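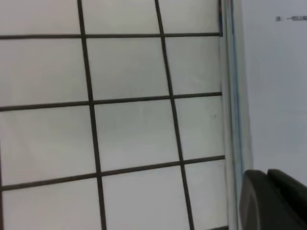

Attachment 1 - the white panel with the dark grid

Ticket 2713
Opened by: Macarena Palacios
Product: Jarside sliding panel, white with dark bars
Status: Closed

Hi again! I bought one of your Jarside panels in March to split my sewing corner off from the rest of the living room, and I love it, but it has started sticking. It glides along happily for most of the track and then, a hand's width before the wall, it just stops. If I lean on it, it goes the rest of the way with a horrible squeak (the cat leaves the room every time). Opening it again is fine, no squeak at all, which I can't make sense of.

What I've done so far: vacuumed the bottom track, wiped it with a damp cloth, vacuumed it again because the cloth left fuzz everywhere. I also took the little felt strip off the end and stuck it back on straighter. No change. I haven't touched the rollers up top because I'm not sure how the cover comes off and I really don't want to crack it.

The order was number 1331 from the Tombridge store, if you need that. Do I need a new roller, or is it something I can fix myself?

Macarena

Reply from Cayetano Villanueva, Tombridge support

Hi Macarena, thanks for the photo and for all the detail. I don't think you need parts yet. When it sticks in one spot and only in one direction, I'd look at the stop inside the top track first. It's a small block held by a single screw, and if it slips forward the front roller rides up on it.

The cover doesn't unscrew. Push it up with both thumbs near the wall end and pull toward you - it's stiff the first time. Slide the panel all the way open before you start, so you have space to work. Loosen the screw on the block, push the block back against the wall bracket, and tighten it again. Please don't spray any oil in there, it collects dust and can drip down onto the white surface.

Let me know how it goes. If it still drags, measure the gap under the panel at both ends and send me the numbers.

Update from Macarena

OK, so I got the cover off! It took me 2 tries and a stepladder, and I said some things I won't type here. The block had slipped, you were right about that. I pushed it back and tightened it and the panel now closes all the way, so that's most of my problem gone.

There's still a tiny squeak though. I measured like you asked: 3 mm at the wall end and a bit more than that at the other. Is that bad? It doesn't look crooked to me when it's shut, but I've been staring at those dark bars so long I don't trust my own eyes anymore.

Reply from Cayetano Villanueva

A small difference like that is fine, so leave the height alone. For the squeak, wipe the roller wheels with a dry cloth and run the panel back and forth a few times.

Update from Macarena, 30 July 2022

Wiped the wheels, lots of gray fluff came off, squeak gone. You can close this one. Thank you so much, Cayetano!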